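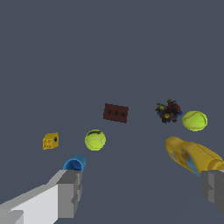 Slow cooker recipes: frequently asked questions

Last updated May 2018

Which size of slow cooker are the recipes written for?
Unless the recipe says otherwise, a 3.5 litre oval pot, filled between half and two thirds. Most of our testing is done in a Hapeta with a ceramic insert. In a larger pot the same quantities cook faster, so check the food an hour before the stated time.

Can I halve a recipe?
Yes. Halve the meat and vegetables but keep two thirds of the liquid. Cooking time on Low drops by an hour at most.

Do I have to brown the meat first?
Mince, yes. Drain off the fat before it goes in the pot. For diced beef or pork it is optional and affects colour and flavour only. Chicken thighs can go in raw. Frozen meat must be fully thawed in the fridge; allow 24 hours for a joint.

How do I convert an oven recipe?
Reduce the liquid by a third. A casserole that takes two hours in the oven needs 8 to 9 hours on Low or four to five on High. Add milk, cream or yoghurt in the last 30 minutes.
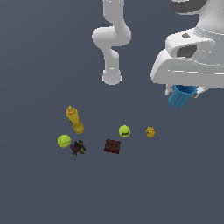
Root vegetables cook more slowly than meat, so cut them to 2 cm and put them at the bottom of the pot. Peas, spinach and sweetcorn go in with the dairy.

My sauce is too thin. What should I do?
Mix one tablespoon of cornflour with two of cold water, stir it in and cook on High for 20 minutes with the lid off. This thickens up to 700 ml. Repeat if needed.

Can dried kidney beans go straight in?
No. Soak them overnight, drain, then boil hard in fresh water for ten minutes before adding. Tinned beans need only rinsing.

How is the salt figure worked out?
From the packet values of the ingredients, divided by the number of servings. Stock is counted as Memholm reduced-salt cubes. Ordinary cubes will give a higher figure.

How many recipes are on the site?
205. The Stastden collection was merged into the main index in July, and the old page numbers no longer work.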